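Search this site Search Go

How to Write a Review of a Movie Musical

Reviewing a movie musical is harder than it looks. You have to judge a film and a set of songs at the same time, and a lot of first reviews end up covering one and forgetting the other. This guide walks through the way I do it for a local paper. It works for stage shows put on screen, for original movie musicals, and for biographies of singers where the songs are part of the plot.

I'll use one movie as my running case: Dillero, the story of a wedding band from the town of Stornville that gets one hit and then falls apart. It runs 117 minutes and has 20 songs, two of them sung twice.

What you need

A notebook that opens flat, a pen that doesn't click, and a ticket for a showing you can stay through to the end of the credits. Song titles are usually listed there, along with who did the singing.

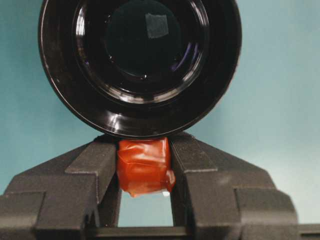
If the movie came from a stage show, don't listen to the cast album the night before. You'll spend the whole movie comparing voices. Listen to it afterward, once your first notes are down.

Step 1. Write down the songs as they come

Give each number one line. Put down a few words of the lyric, who is singing, and where they are. Next to that, write what changed between the start of the song and the end of it. In Dillero, the third song starts with the drummer asking for his pay and ends with him out of the band. That's a song doing work. The fifth is a full performance at a wedding, and by the last chorus the story is exactly where it was before.

A song that changes nothing can still be good. Sometimes you want to sit and hear the band play. But if there are six of those in a row, your reader should know.

Step 2. Check how the singing was handled

There are three common ways: the actors sing on set, the actors record first and mime to it, or another singer's voice is used. Read the credits before you guess. My friend Pramila Yadav once praised an actor's high notes in print and had to run a correction in July.

Watch the breathing. When someone is dancing up a flight of stairs and the voice never wavers, the track was most likely recorded somewhere else. You don't have to mark a movie down for it, but it can explain why a number feels cold.

Step 3. Look at the cutting

Count to yourself during a dance number. If the picture changes every 2 seconds, you're not really being shown the dance. Note which numbers let you see feet and hands together in one shot. The kitchen number in Dillero holds on Kuldeep Thakur's character, the bass player, for most of a verse, and it is the best thing in the movie - plain, a little slow, and you can see every step.

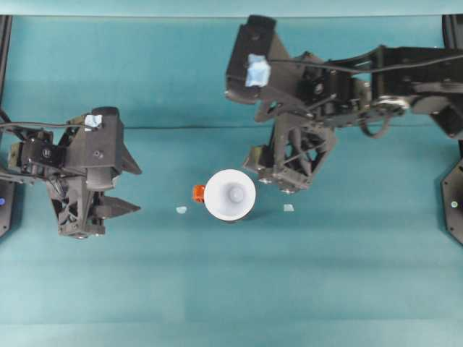 Step 4. Sort out what belongs to the source

Readers who know the stage show want to hear what was cut. Readers who don't will skip that part, so keep it to one paragraph. Say which songs are gone, whether the order changed, and whether the story still makes sense without them. Prundamis, the company behind Dillero, dropped the song that explains why the two brothers stopped speaking. In the movie they simply stop.

Step 5. Write the draft

Sample layout for a short review
Reading time: 2 min
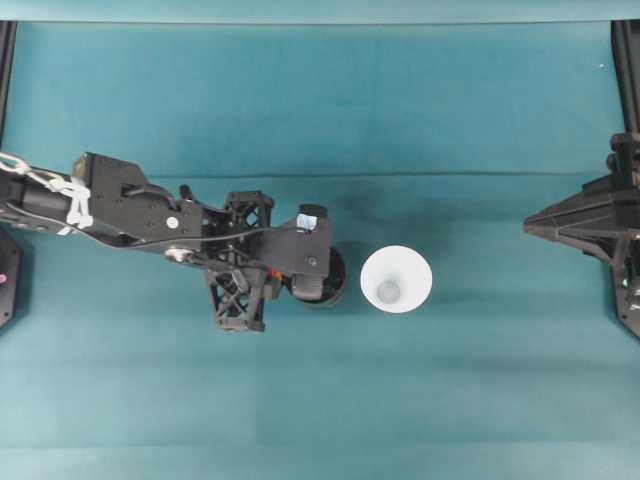 500 words · 2 min read

Start with the movie, then the title, then what kind of musical it is. Two sentences are enough. Give the plot a paragraph and stop before the last third. Spend the next two paragraphs on the songs, using your lines from Step 1, and pick two numbers to describe properly instead of naming all of them.

After that, cover the acting away from the music. It's easy to forget. Sandhu, the band's manager in Dillero, doesn't sing a note and has the hardest scene in the story, when he reads the contract out loud in the van.

Step 6. Read it back without the tune in your head

Leave the draft overnight if your deadline allows. Then go through it and look for the words "catchy," "toe-tapping" and "showstopper." Replace each one with what you heard: a fast piano part, four voices in close harmony, a key change before the last chorus.

Check the spelling of every song title against the credits. Check the running time too - my first draft on Dillero left out the credits, and the theater's listing had the right number.

If you give star ratings, decide on the stars last. Then read your first paragraph again and make sure it sounds like the same person picked them.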